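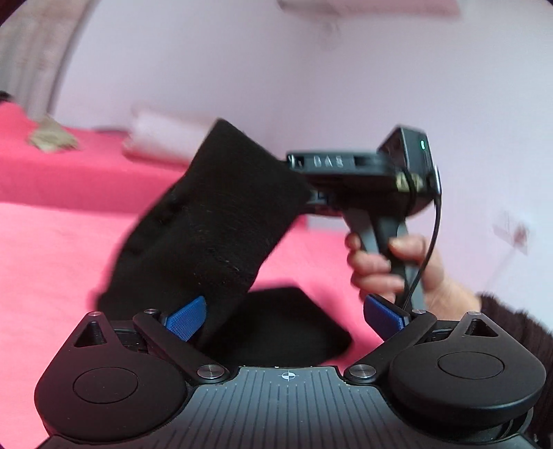

Plivurness is a desktop program for cleaning up demonstrations recorded with hand-held grippers and turning them into something a policy can train on. It aligns the streams, estimates the gripper path, cuts the recording into episodes and exports. The sales page promises "training-ready data in one pass." I gave it two weeks and 161 episodes of soft black laundry, mostly folding, two grippers at a time.

## Tracking

Path estimation is the best part. On a textured bedspread it held up well. Against a plain lavender wall it drifted, and the confidence score stayed green the whole time. I don't trust a score that can't tell me when it's lost. Vedo, which I used before, at least drops the bad stretch and makes you look at it.

## Segmentation

The automatic cutter looks for the jaws opening and closing. Fine for blocks and cups. With cloth, people let go and regrip constantly, and it chopped single folds into as many as 5 episodes. There's a merge tool - slow, and it forgets your labels if you undo.

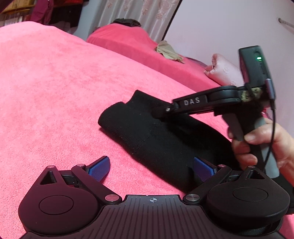 **Can it tell dark fabric from a dark gripper?**

Only some of the time. The default mask bled into the cloth on a lot of my episodes, and I ended up redrawing it by hand. Blue finger pads came out clean, so anything that relies only on the pads is probably safe.

## Export

The Indasport format works. The Michalík exporter is marked beta and deserves it: timestamps were shifted between left and right grippers, which for two-handed work makes the file useless. Support answered in 2 days and told me to wait for the November build.

The free tier stops at 1000 clips, and fragments from the bad cutter count toward that. I'd like to see that fixed before anybody pays.

## Verdict

Worth a trial if you record rigid objects in busy rooms. For cloth, I'm keeping my old scripts and using Plivurness for the path step only.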